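An Afternoon Among the Dead Desktops: Visiting the Brivance Open House in Lelville

The invitation said to wear closed-toe shoes and bring "any questions about end-of-life equipment." I had closed-toe shoes.

Brivance takes in office computers that companies have grown tired of and takes them apart, or puts them back together, depending on what the numbers say. Once a year, in September, it opens the doors to the public. Lelville is not overloaded with attractions. There is the river walk, which I have done, and the button museum, which I have also done, and so on a warm afternoon I joined fifteen other people in a lobby that smelled of floor wax and was handed a sticker reading VISITOR 802. I asked whether there had been 801 others. The man at the desk said the stickers came on a roll.

Our guide was Carolina Coelho, who has worked there long enough to walk backwards through every doorway without looking. She started us in receiving, where the old machines arrive on pallets wrapped in plastic. Last month's total was on a whiteboard: 3,862 units in, and next to it, in a different color, 1,889 back out the door as working computers. The rest become parts, and then metal, and then, presumably, other computers that will come back on a pallet. A retired gentleman in our group wanted to know what people leave in them. Paper clips, Carolina said, and once a birthday card. He seemed to be hoping for money.

After receiving comes the wipe-down room, which looks like a car wash for people who don't like cars, and then the benches, where the tour finally earned its parking fee. (Four dollars, at the Mendes lot across the road. Bring coins. The card reader has a bag over it and has had, I'm told, since spring.)

I have owned desktop computers for most of my adult life and had opened exactly one, to get at a noise. I closed it again quickly. Seeing one laid on its side with the panel off, under decent light, is a different experience. It is much roomier in there than you'd think for a thing that complains about space all day. Green board in the middle, power supply lying along one side in its own brushed-metal box with a label full of tiny print, and at the center of the board a socket where the processor goes, with a little metal frame and a lever. 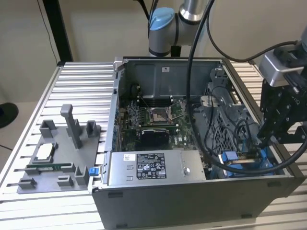

Carolina let the question of the processor hang for a moment, like a schoolteacher, until a girl of maybe ten said it was missing. Correct. Processors leave early, she told us, and have their own shelf and their own paperwork. Memory has a different shelf and slightly less paperwork. I began to understand that the real product of Brivance is shelves.

Then we got to drives, which is what everyone had been waiting for, whether they knew it or not. Most of the nervous questions on a tour like this are about drives. You can be perfectly calm about a graphics card. The hard drive has your tax returns on it.

On these office desktops the drives ride in blue plastic caddies that slot into a cage, with a bright handle so you know where to pull. I like a thing that tells you where to pull. My own computer at home holds its drive in with screws of three different sizes, one of which has lived in my carpet for years. Carolina explained that the caddy stays with the drive through the whole building, from bench to wiping station to shelf, and that a drive without a caddy causes more trouble than a caddy without a drive. Several of us nodded as though this had been our experience too.
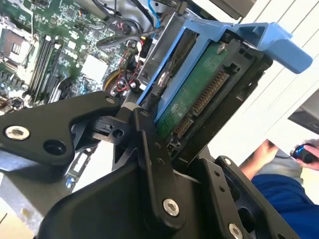 The wiping station itself is a rack of slots and a screen of progress bars, and I can report that fifteen adults will stand and watch a progress bar for a surprisingly long time if somebody tells them it matters. One went from 41 percent to 42 percent. There was a murmur. A drive that passes gets a sticker and goes back to work. A drive that fails goes to the shredder, which we were not allowed to see run — insurance — but we were each given a look into a bucket of what comes out the other end. It resembles expensive gravel.

The tour wound up in the shop, where the finished machines are sold under the Juvis name with a one-year warranty and a mouse pad. I did not need a computer. I asked a lot of questions about one anyway, mainly about the caddy, and was told that yes, I could have a spare caddy, for three dollars. I bought it. It has no drive in it and fits nothing I own.

A few practical notes, if you're going next year. The last group leaves at four, and they mean four. The coffee is free and tastes like it was wiped to the same standard as the drives. Children are welcome at the benches, though they have to stand behind the yellow line, and so do adults, as I was reminded twice. The restroom is back through receiving, past the whiteboard, on the left.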